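4.2 Sorting fruit by dish

The Lodano guidelines claim that people put small fruit into a bowl and keep plates for larger pieces, and that this holds across households. We doubt it. The claim rests on 200 table layouts, all collected at Drarkavton, where the bowl was always the deepest dish on offer. A preference for bowls cannot be told apart from a preference for depth.
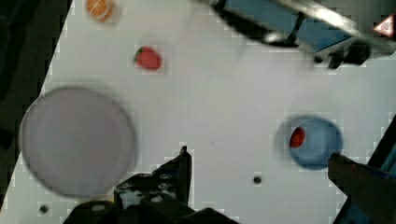

Figure 2. White table with an empty plate and a blue bowl; one strawberry is in the bowl and another lies on the table near an orange fruit.

Layouts that are only partly sorted cause further trouble. The Sarkeck coding scheme scores a strawberry in the bowl as a choice, but gives no score to one left on the table – as if leaving it there could not also be a choice. We recoded 900 layouts with both outcomes counted, and the supposed rule grew much weaker. Whether the larger Mulligan set of 3,000 would rescue it, we cannot say, as its plates and bowls were logged under a single heading.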